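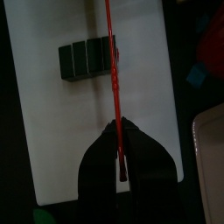

Garnar 블록. 흰색 보드 위 일렬 배치.

3월 | Grenix 제품자료실

Garnar 블록 및 Borkness 작업 부스

Garnar는 탁상 배열 작업에 쓰는 소형 블록이다. 몸체는 짙은 녹색이고 표시면은 흰색이며, 표시면에 적색 또는 연녹색 원이 들어간다. 녹색면에는 표시가 없다. 면과 면이 만나는 모서리가 각져 있어 옆으로 붙여 세워도 열이 유지된다. 단, 바닥이 고르지 않으면 블록 사이 틈이 일정하지 않으므로 보드 위에서 사용할 것을 권장한다.

보드는 모서리를 둥글린 백색 무광 판이다. 조명이 한쪽으로 치우치면 판 위에 넓은 그림자 띠가 생긴다. 표시면의 연녹색 원은 적색 원보다 대비가 낮으므로 조도가 부족한 곳에서는 적색 표시면을 정면으로 둔다. 가는 적색 막대는 별매품이며 블록 세트에는 포함되지 않는다.
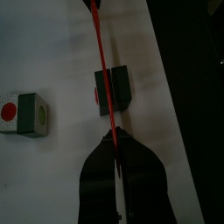
Borkness 작업 부스

검은 천으로 벽과 천장을 두른 텐트형 부스이다. 작업대 상판도 검은색이며, 프레임 모서리에 밝은색 브래킷이 체결된다. 천장부에는 가는 선 두 가닥이 X자로 교차한다. 천은 벽면 위쪽에서 클램프로 고정한다.

설치 높이: 2,000 mm
작업대 하중: 200 N 이하
블록 세트 포장 중량: 3,510 g
천 교체 주기: 사용 200시간마다 점검 후 결정

천장 선은 양쪽 장력을 같게 맞춘다. 한쪽만 조이면 천장 천이 기울고 벽면 천이 상판 쪽으로 밀려 들어온다. 클램프는 장력 조정이 끝난 다음에 잠근다.

상판에는 컵, 각형 상자, 얕은 용기 등 높이가 다른 물품을 함께 올릴 수 있다. 물품은 뒤쪽에 한 줄로 두고 앞쪽 중앙을 작업면으로 비우는 배치를 기본으로 한다. 색이 어두운 물품은 검은 상판에서 윤곽이 잘 드러나지 않는다.

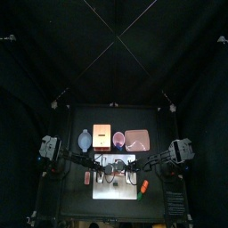
배치 기준을 뒤쪽 한 줄로 정한 뒤로 물품을 찾는 시간은 줄었는데, 키 큰 상자를 가운데 두면 그 뒤의 브래킷을 조일 때 손이 걸린다는 것이 한 사용 부서의 의견이다. 이 경우 상자를 줄의 끝으로 옮기거나 조임 작업을 물품 배치 전에 마친다. 브래킷 위치 자체는 변경할 수 없다.

부속 매트와 판재는 상판 중앙에 놓는다. 매트는 Grecu 규격품을 사용하며, 금속판을 올릴 때는 상부 조명이 반사되므로 조명 각도를 먼저 조정한다.
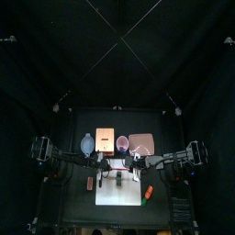 읽는 시간 3분

매트를 교체할 때는 상판의 먼지를 마른 천으로 닦고 매트를 편다. 가장자리가 들뜨면 뒤집어 하루 두었다가 다시 깐다. 접착제나 양면테이프는 사용하지 않는다. 상판 도장이 벗겨진 경우 무상 교환 대상에서 제외된다.

블록 표면은 중성세제를 묻힌 천으로 닦는다. 원 표시 위를 알코올로 문지르면 색이 옅어진다. 보관 시 표시면끼리 맞닿지 않게 한다.

주문 단위는 블록 1세트, 부스 1식. 부스는 현장 조립 품목이며 화요일에는 출고하지 않는다.

댓글 3

mod_k
블록만 낱개로 살 수 있나요? 연녹색 쪽만 몇 개 잃어버렸습니다.

Grenix 제품자료실
낱개 판매는 하지 않습니다. 보충용 묶음은 대리점에 문의 바랍니다.

작업대3
천장 선 장력은 손으로 맞추면 꼭 한쪽이 느슨해지네요. 설명서에 수치가 있으면 좋겠습니다.

문의: Grenix 고객지원 | 이용약관 | © Grenix | 맨 위로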